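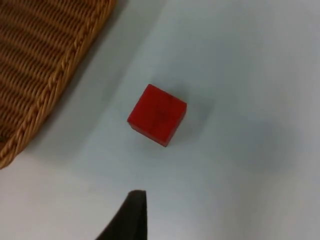 Mahuika opens remote teaching line at Mancombe

Feb 5, 2026

Mahuika has brought its remote teaching line at Mancombe into full use, after a trial period that began last May. The line lets an operator show a robot arm a handling task from a separate desk, using a hand-held controller, and stores the result as a set of demonstrations from which a control policy is then trained.

The first task on the line is a plain pick and place. A red cube is set on a pale tabletop near a woven basket with a braided rim, and the operator steers the gripper to the cube, closes the fingers, lifts, and releases over the basket. A small camera mounted close to the gripper gives a view of the object and of the fingertip during the approach. The same view is recorded with the joint positions and the state of the gripper, so that the policy is trained on what the operator could see when each movement was made.

Mahuika has set a target of 3000 accepted demonstrations for the cube task. Operators work in blocks of 200, with the starting position and angle of the cube changed between attempts. An attempt is accepted if the cube ends up inside the basket and the arm returns to its rest position without a stop. Attempts in which the cube is dropped and picked up again are kept in a separate set, as they are useful for teaching recovery but were found to slow down the first stage of training.

Two ways of teaching are available on the line. In the first, the operator stands at the table and moves the arm by hand with the motors set to low resistance. In the second, the operator sits at the desk and drives the arm through the controller. Hand guiding was the quicker of the two to learn during the trial, but it put the operator's hands and sleeves in the camera view, and the recordings had to be trimmed or thrown away. Remote control gives cleaner recordings and is now the default. Hand guiding has been kept for setting waypoints and for short checks after a change of fingers.

The recording software, called Tututine, was written at Mancombe. It logs camera frames and arm data against a single clock and flags any recording in which the two drift apart. Delay between the controller and the arm was the main complaint in the early months of the trial. Operators tended to overshoot on the last part of the approach, then correct, and the correction was copied by the trained policy as a small sideways movement before the grasp. The control link was moved to a dedicated network in the autumn and the movement has not been seen in policies trained on newer recordings.

Shadows were a second source of trouble. With a strong light to one side, both the cube and the basket cast a soft grey shadow on the table, and an early policy would sometimes close the gripper short of the cube when the lamp was moved. Lighting is now varied on purpose from one block to the next. Worn cubes are left in use alongside new ones for the same reason - marks on the top face should make no difference to the grasp.

Lalar, which supplies packing equipment to small food producers, will be the first outside firm to use the line. Its staff will record demonstrations for loading light, irregular goods into open baskets, a job at present done by hand on its customers' sites. The agreement runs for 11 months and covers operator training, recording time and the use of Tututine. Lalar will own the recordings made by its staff. Mahuika will keep the right to use them for testing its own software.

Work on the cube task will carry on in parallel. The next stage replaces the single cube with mixed shapes of a similar size, and moves the basket as well as the object between attempts. Mahuika said it would publish the task layout and the acceptance rules, though not the recordings themselves, once the target for the first task has been reached.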